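Betting News | Football Offers

Rostard boost Brestholm away win to 19/2

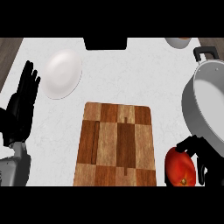 Checkered cutting board and a white plate on a marble-look counter.

Rostard have raised Brestholm to 19/2 to win at Golumex this evening, with Konrad Mösli starting up front. The boost is open to new and existing customers until kickoff at 7:45 p.m. Singles only, one bet per account. Ramalho is back in the Golumex defense after missing 2 games. 18+. Please gamble responsibly.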